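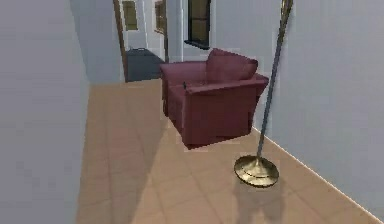 Learning to Like a Quiet Saturday

Saturday, October 2, 2021 · 2 min read

I have been trying to bake my own bread since April, and I think I finally understand why my grandmother always looked so calm on baking days. You can't hurry any of it! You mix, you fold, you wait, and then you wait some more, and somewhere in the middle you find you've answered two letters and cleaned out the junk drawer.

My starter came as a little packet of dried flakes from the Wava bakery stall at the Ferkberg market (they throw one in if you buy a rye loaf and ask nicely). For the first couple of weeks it smelled like old paint and did nothing at all. I fed it anyway. Then one morning it had climbed right out of the jar and onto the counter, and I was so pleased I didn't even mind scrubbing it off.
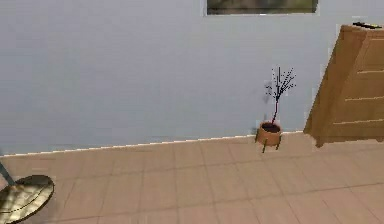
The recipe I keep going back to is the plain country loaf from a secondhand book called The Brodarholm Kitchen, which has somebody else's pencil notes all down the margins. It wants 400 grams of flour and an overnight rest in the fridge. My predecessor with the pencil wrote "more water" next to it, underlined, and I have to say the pencil is right. I add a good splash extra and the crumb comes out softer, though the dough sticks to everything I own.

Folding is the part I was worst at. I used to punch it around like pizza dough, and the loaves came out flat as a hat. Now I wet my hands, lift one side, lay it over, turn the bowl, and leave it alone for half an hour – five rounds of that if I'm home all day, fewer if I'm not.
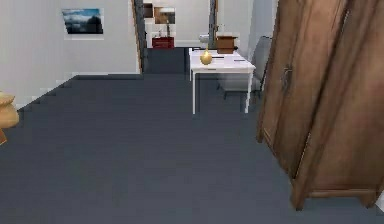
Gray carpet, white wall, and a bit of mountain sky.

The baking itself still makes me nervous. My oven runs hot on the left, so I turn the pot halfway through, and I've learned to let the loaf cool all the way before cutting. Well, mostly learned. Last week I gave in after ten minutes and ate the heel standing up with too much butter, and the rest of the loaf was gummy by supper. I'd do it again. 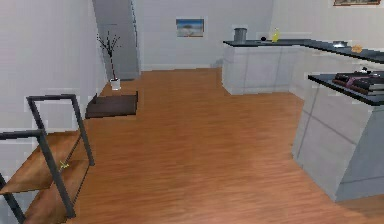 Long planks in honey orange.

Next I want to try the cardamom buns from the back of the book, once I've ordered more pods from Kumarasinghe, the spice shop I wrote about in the spring. They use a cold dough too, and the pencil has only written "yes" beside them. If you've made anything like that and have advice on keeping the filling from leaking out, please leave it in the comments, and tell me what flour you used.

5 comments · 2 shares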